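Limpeza das cabeças de impressão em impressoras fotográficas Tidico

1. Imprima o padrão de verificação dos injetores em papel comum, formato A4.
2. Se houver falhas nas linhas, execute um ciclo de limpeza no menu Manutenção e repita o padrão.
3. Persistindo as falhas, deixe o equipamento desligado por 20 minutos antes de novo ciclo. Não execute mais de 2 ciclos seguidos.

Os perfis de cor para papel Paracha devem ser reinstalados após a atualização do controlador no computador. 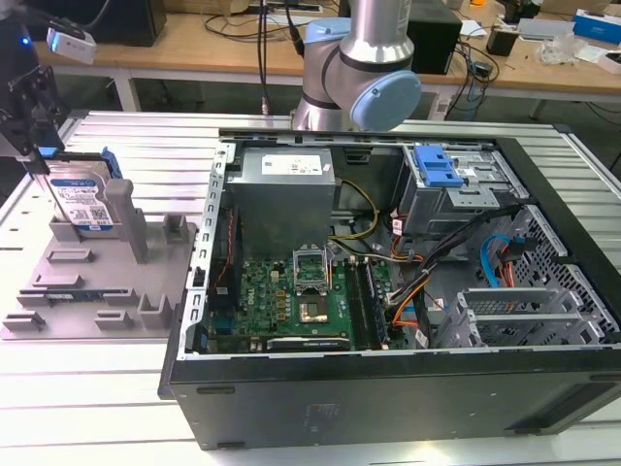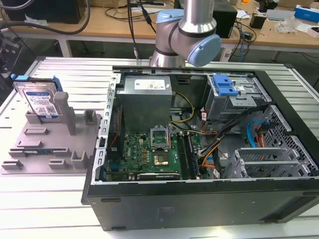
Concluída a limpeza, anote o valor do contador de páginas na ficha do equipamento. O código 114 no visor indica depósito de manutenção cheio; nesse caso, solicite a substituição à assistência Lestham.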